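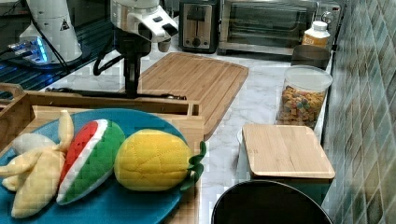
Wooden tray at the front of the worktop.

How to get your worktop back
Eselard Home Notes > Kitchen > Storage

A kitchen worktop is where you prepare food, in theory. In practice it is a shelf that happens to be at waist height, and anything put down on it for a minute will still be there in March. Mine in Tiltmont is 263 cm long, and for most of last year I chopped onions on the bit next to the sink that is always damp.

The method below takes an afternoon if you are brisk and a weekend if you stop to read old takeaway menus.

What you need
A large box
Washing-up liquid and two cloths
A tape measure
Food-safe mineral oil, if you own anything wooden
Somewhere to put the box where you can't see it

Step 1. Take everything off
All of it, including the jar of wooden spoons you think of as part of the building. Unplug appliances and let them cool before you move them. Use the floor or the table, and warn anyone who walks about in socks.

Step 2. Wash the surface
Warm water and a little washing-up liquid will do for most worktops. Keep vinegar and lemon well away from real stone, whatever your aunt says. Wipe again with clean water and dry it, paying attention to the strip along the wall, where you will meet crumbs older than some of your friendships.

Step 3. Put back what you use every day
Every day means every day. The kettle goes back. The waffle maker, which you use every day in your imagination, goes in the box. Keep the toaster out from under the wall cupboards when it's running, and check the instruction book for how much space a countertop oven wants around it. 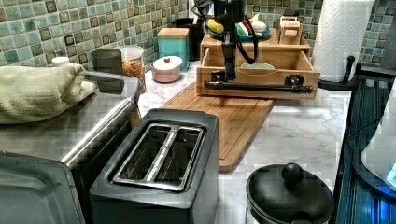

How often should I empty the toaster's crumb tray?
Once a week if you make toast most mornings, and always with the toaster unplugged and cold.

Step 4. Mark out a working area
Measure your largest chopping board and add a hand's width on each side. Nothing lives in that space. Post, keys and phone chargers will try to move in within 30 minutes, so be firm early.

Step 5. See to the wood
Wash boards by hand and stand them on edge overnight. When they're properly dry, rub in a thin coat of oil with a cloth, leave it for 6 hours and wipe off what hasn't soaked in. A board left in the dishwasher will come out shaped like a crisp. 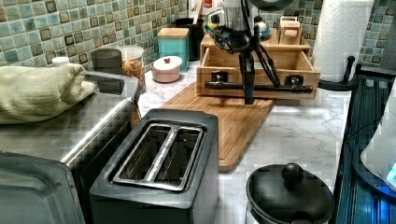 Cutting board and drawer organiser, with the toaster in front.

Small drawers are handy for teabags and clips, but give each one a job. A drawer without a job fills up with batteries of unknown health.

Step 6. Deal with the box
Leave it shut for a month. Take things out as you need them, and send the rest to a charity shop. The one in Zisimbridge now has my waffle maker, and also, I noticed last time, somebody else's.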